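March 9, 2024

Day 13 of the no-sugar business and I remain unconvinced. Remedios swears she felt "lighter in the head" by the end of her first week. I feel exactly as heavy in the head as I did in January, only now I also think about custard a good deal.

What set me off again was the booklet. Remedios got it from the Ernemis people when she signed up and she passed it on to me with bits underlined in green. It costs 40 pounds if you buy it yourself. For that you get 59 recipes, of which I would say a good few are the same soup, and a chapter at the back called Listening To Your Cells. I have listened. They want toast.

I looked for where any of it came from. There is a page headed Evidence, and the evidence is a letter from a man called Dale Hiebert who lost his cravings and took up rowing. Good for Dale. I'd like to know what else he changed, and whether he wrote in before or after they sent him the free tub of powder. The booklet says "studies show" on nearly every page and never once says which. When I asked Remedios she said I was being difficult. Perhaps I was. But if someone wants me to give up marmalade I think I am allowed one question.

To be fair to it (I promised myself I would be fair in here, if not out loud) I am sleeping a bit better. I also stopped having coffee after lunch, and the neighbours' dog has gone to their daughter's, so I don't see how anyone could say which of the three did it. Danilo says it doesn't matter which as long as I'm sleeping. It matters to me.

Walked to Umali's for oats and onions. They have put the Rakis bars by the till, "naturally sweet", 236 calories each, main ingredient dates, second ingredient more or less dates again under another name. So dates are fine and jam is poison. I stood and read the back of one until the girl asked if I needed help. Came home with the oats, forgot the onions.

Lunch was porridge, as the soup needed onions. Two minutes, stir, another minute. The booklet says never to use a microwave as it "tires" the food. I have been eating tired food since about the time I got married and am still upright.
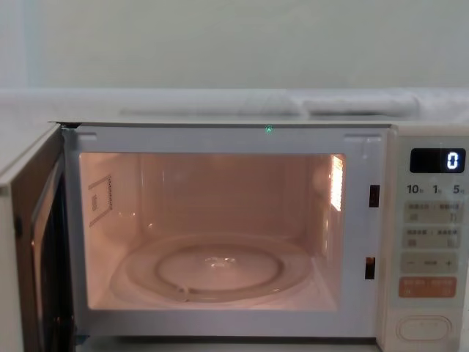 Microwave with the door open. The accused.

Eduardo Bautista rang in the afternoon about the hall booking and I ended up telling him the whole saga. His sister did the same plan last year, with the powder, and says it changed her life. He also says she has since done two other plans that changed her life. We had a good laugh and then I felt mean, because she was poorly for a long time and I can see why you would want something to hold on to – even a booklet.

I'll carry on to the end, mostly so that Remedios can't say I gave up before it had a chance. Then I shall have one slice of toast with marmalade and write down how I feel an hour later, and again the next morning. It won't prove anything either, but it will be my own and it won't cost 40 pounds.

Must get onions. Must ring Consolacion back about the curtains.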